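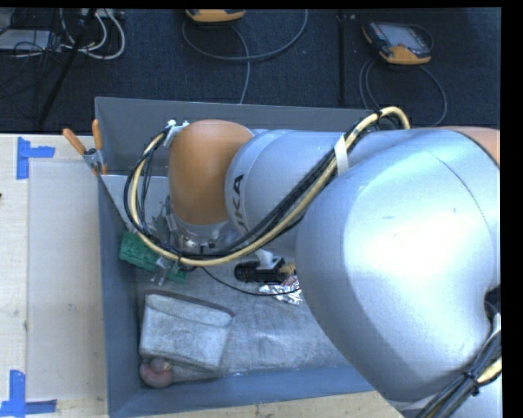
A silver and orange KUKA arm over an open bin on a pale wooden table.

Brullholm's night market is coming back, and this time it's staying until August

Last updated: 05/02/2019

The Brullholm night market will return to the old rail yard this month after two summers away, and if you were one of the people who kept asking us when, you can finally stop checking your inbox. The town signed off on the street permits last week. Stall assignments went out the next morning, and by lunch the waiting list had already started!

The market used to run for three weekends and then vanish, usually just as the weather got good. The new season opens with the first warm evenings and keeps going through the end of August, with stalls open from 5 p.m. until 11 on every market night. That is a lot more night than we used to get. The last hour was always the best part, when the dinner crowd thinned out and the dumpling sellers started giving away whatever they had left, and it is great to see it protected in the new schedule.

The layout has changed too. The old market ran in one long line beside the fence, so everyone shuffled in the same direction and the stalls at the far end had a rough time of it. The new plan makes a loop. Visitors come in from Illen Street, pass the hot food first, curve around behind the water tower and come back past the produce, the plants and the secondhand books. There are entrances at both ends, and the Illen Street one is step-free — the gravel there has been replaced with packed stone, and strollers and wheelchairs should have a much easier trip than before.

Food is still the main draw, and the list is wonderful. Sýkora, the bakery on the hill, is bringing its plum buns and a new rye loaf with caraway that sells out at the shop most mornings. The Horent orchard will have cider, hot and cold, plus apples from cold storage until the early fruit is ready (the cherries usually turn up in the second half of June, and people have been known to line up for them). There will be grilled corn, flatbreads, two noodle stalls and a family stand making potato pancakes from a recipe they won't share with anybody, including us. We asked.

Up to 15 food stalls will operate on any one night, with spots rotating so that smaller sellers can book a single date without paying for the whole season. Single-night spots were the most requested change in the survey the town ran over the winter. Several home bakers who could never justify the old fee have already signed up, and a couple of them have never sold anything in public before. Go say hello and buy a cookie.

Music starts at 7 on the loading dock, which makes a surprisingly good stage. The sound carries nicely across the yard and stops short of the houses on the other side of the tracks, something that caused plenty of grumbling in past years. Amplified sets end at nine. After that it's acoustic only, and the lineup so far leans toward fiddle, accordion and one brass group that promises to play softly. We'll believe that when we hear it, but we'll be there either way.

A few practical notes. Parking at the rail yard itself is gone, and the space has been turned over to picnic tables. The lot behind the library is open to market visitors in the evening, and the last bus back to Horent has been pushed later on market nights so that nobody has to leave in the middle of a plate of noodles. Most stalls take cards, though the plant sellers and the book tables prefer cash. Dogs are welcome on short leads. Bring a cup if you can — the cider stall will fill it and knock a little off the price.

If it rains, the market goes ahead. The yard has a long covered platform with room for most of the food stalls, and the rest will bring tents. Only high winds will close it, and notices will go up on the gate and on the town website by mid-afternoon.

Sellers who missed the first round can still apply for dates in July and August. Forms are at the library front desk. Plant and produce growers are especially wanted for midsummer, when the loop still has gaps near the water tower.

More local news
- Library lot to get new lights before summer
- Illen Street resurfacing finished ahead of schedule
- Horent bus: changes to the evening timetable
- Swimming pool opening hours announced
- Where to pick your own strawberries this year

Contact the newsroom | © 2019 Brullholm Local News | Back to top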